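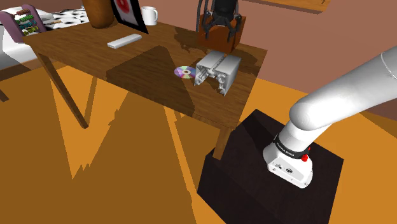

The Tveit scene kit is an add-on for the Drallar manipulation simulator. It supplies furnished tabletop workcells, a library of household and workshop props, and a control template for a single arm on a pedestal. This page covers installing the kit, placing the arm, checking reach and setting up a first pick. The starting layout used throughout is the study table: wooden top, white arm on a dark pedestal at one end, and a mixed set of props that includes an optical disc, a slim white bar, a mug, an abacus and a reddish-brown box towards the back. The gripper hangs over the rear of the table with its fingers in front of the box, and that is a sensible pose to begin from.

What you need

Drallar with a current licence. The kit will not load in the free viewer.
The Tveit kit archive, 409 MB compressed.
A graphics card that can run Drallar with shadows switched on.
The Sisik grasp planner, if you want automatic grasp candidates. Manual grasps work without it.

Installing the kit

1. Close Drallar. The library index is locked while the program is open.
2. Unpack the archive into the user library folder. Do not use the program folder – updates overwrite it.
3. Start Drallar and choose Library, then Rebuild Index.
4. Check the count at the bottom of the library panel. A complete install reports 1,833 assets. A lower figure usually means the textures folder was unpacked one level too deep.

Placing the arm

Load the study table layout and select the pedestal, not the arm. The arm is parented to the pedestal and will follow it. If you move the arm by itself, the mounting base separates from the pedestal top and the collision model reports a fault at the first step.

Set the pedestal close to the table end without touching the leg. Leave a gap of at least 17 mm. With less than that, the contact solver treats the two as one body on some machines and the table creeps across the floor during fast moves.

Rotate the base so the connector panel stays accessible in the view you intend to use. This has no effect on the simulation, but it matters if you plan to copy the layout to a physical cell later and want the cable run to match.

Checking reach

Open the Reach tool and choose Sweep. The tool moves the gripper through a grid of points above the tabletop and colours each one green, amber or red. Amber points can be reached only with the wrist near a joint limit. Expect amber at the far end of a long table. Props placed there should be moved closer or left as background.

Run the sweep again whenever the pedestal is moved. Results are cached and the tool does not warn you when they are stale. We regard this as a defect and have reported it.

Setting up a first pick

Start with the box. It has flat parallel sides and the default friction values suit it.

1. Select the box and choose Set as Target.
2. In the Approach panel, set the direction to vertical and the standoff to 100 mm.
3. Open the fingers fully before the descent. The template does not do this for you.
4. Set the closing force to Low and run the pick at quarter speed.
5. If the box tilts as the fingers close, move the grasp point towards its centre and repeat.

Flat items are harder. A disc lying on the wood gives the fingers no edge to get under, and the planner will offer grasps that drive the tips into the table. Disable these under Sisik, Filters, Surface Clearance. Glossy props also need reflections turned on if rendered frames are going to a vision model.

Lighting

The study table uses one hard directional light by default, so expect strong shadows over the tabletop and floor. For detection work, vary the light angle between runs. The Flornlow lighting pack automates this and can write up to 17 variants per layout, although it is sold separately and its presets are poorly documented.

Assessment

Collision shapes are accurate on simple props and coarse on detailed ones. The layouts load quickly and the arm template is stable at default settings. The manual is thin – most of the values given on this page came from our own trials. Buyers who already model their own props will get less out of it.

Tested on kit release October. Page revised 10 Dec 2018.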